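Community Help > Hobbies > Writing and Storytelling

How do you keep a bedtime serial going without losing the plot?

Posted by Zanele Mathebula

I've been making up a story for my two every night since November and it has got gloriously out of hand! It began as a five-minute thing about a girl called Dương who lives beside a lake called Grinemell, where the water keeps people's secrets. 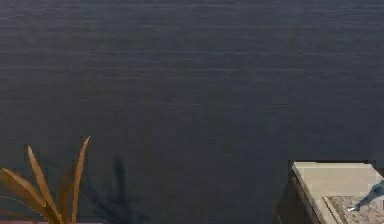

Now there's a ferryman, a rival lake, a talking heron and a missing key, and at half past seven every evening I can't remember who has the key. The children can, of course. Last night I was told off for giving the heron the wrong aunt. Do I write it all down, or does that spoil the fun? I love doing this and would hate to let it fizzle out.

Daniyal Baloch

Oh, brilliant, please don't stop! I did one of these for 423 nights (my daughter kept the tally, not me) and what saved me was a cheap notebook. I wrote one line as soon as I'd said goodnight, just who was where and what they were carrying. 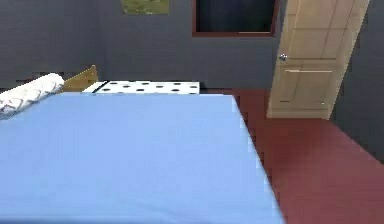
Picture: Zuston, shared with permission

Don't script the next part, though. Mine went flat the week I tried planning. Start each evening by asking "Now, where were we?" and let them tell you. You get a free recap and you find out which bits they care about, and if they've decided the ferryman is a baddie, well, he is now!

nuvorham

Record it on your phone. Or just write it up, 200 words a night is plenty. I did up to 2,000 once and never looked at them again.

Also give the key to somebody boring and leave it there. Ours was in a drawer for 19 episodes and the kids still brought it up every night.
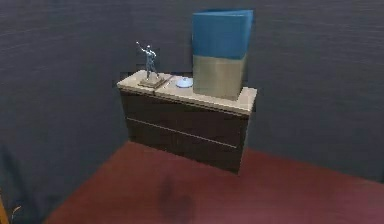 Low cabinet with two drawers

No idea about the heron's aunt, sorry.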